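Transferring a Liquid from a Plastic Flask to a Graduated Cylinder

Golshifteh Mirzaei, teaching notes for the practical course

I wrote this page for students who come to the bench for the first time. In August we had several new people, and most of them asked me the same questions, so I put the answers in one place. The work is simple: you have a flask with liquid, a cylinder with marks, and a rack. You want a known volume in the cylinder and nothing on the table.

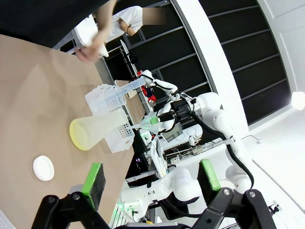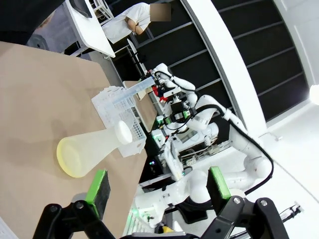 What you need

One plastic Erlenmeyer flask with its stopper or lid
One graduated cylinder, clear, with marks you can read without effort
One funnel that sits well in the mouth of the cylinder
One test tube rack
Paper to cover the table
Paper towels, gloves, safety glasses
A waste bottle with a label

For practice I use water with a little food color. Please use the same until your hand is steady. A pale yellow is good, because it is hard enough to read that you learn to look properly. Dark blue makes everything easy, and then the first real solution is a surprise.

Before you pour

Cover the table with brown paper and tape the corners. Put the rack at the back and leave free space in front of it for the flask. Arrange everything for your stronger hand. If you are right-handed, the flask goes on the right and the waste bottle on the left. My colleague Adom Mahama does it the opposite way and is faster than me, so take this only as a starting point.

Look at the cylinder before it touches any liquid. Find the highest mark and find how much one small line is worth. Many mistakes in the notebooks come from a line that was counted as one milliliter when it was two. Write the value of one line in your notebook before you begin.

Check also that the cylinder is clean and dry inside. If there are drops on the wall, rinse it with a small amount of the same liquid, throw this away in the waste bottle, and let it drain.

Pouring

1. Stand the flask upright and open it. Put the lid on the paper with the inner side up, so the part that meets the liquid does not touch the table.

2. Stand the cylinder on a level place and put the funnel in it. Lift the funnel a little with two fingers. The air must have a way out, or the liquid will stop in the funnel and then come down all at once.

3. Hold the flask low on the body with your whole hand. Do not hold it only by the neck. A full plastic flask is soft and it bends.

4. Bring the mouth of the flask to the edge of the funnel and tilt slowly. For our exercise the goal is 70 ml. Pour quickly until you are a few lines below, then pause.

5. Take the funnel away and finish with a dropper. It is slower but you will not go over the mark.

6. Close the flask before you do the reading.

Reading the volume

Bend your knees until your eye is at the height of the liquid. Do not lift the cylinder to your face, it will not be straight in your hand. The surface makes a curve in glass, and you read the lowest point of this curve. In some plastic cylinders the surface is almost flat, then you read it where it is.

A piece of white paper behind the cylinder helps very much with pale liquids.

Read two times and write both numbers. If they are different, read again.

If the flask falls on its side

It happens to everyone. With the stopper in place there is usually no hurry. Put one hand on the base and one under the neck, turn the neck a little upward, and raise the flask slowly. Then look at the paper under it. If there is a wet place, change the paper before you continue.

If the flask was open, stand it up first and clean after. Put towels around the outside of the liquid and move to the center. Note in the notebook that volume was lost. Do not guess how much.

A cylinder should also not stay lying across a rack, even if it is empty. It rolls. Stand it up at the back, or put it on a folded towel.

Cleaning and putting away

Rinse the cylinder three times with tap water and one time with distilled water. Turn it upside down on the drying pegs. Wash the funnel in the same way. The rack needs only a wet cloth, but look inside the square openings, where old drops become dry and sticky.

Write on the flask what is inside, your name and the month. A flask without a label goes to waste at the end of the day, also if it is mine.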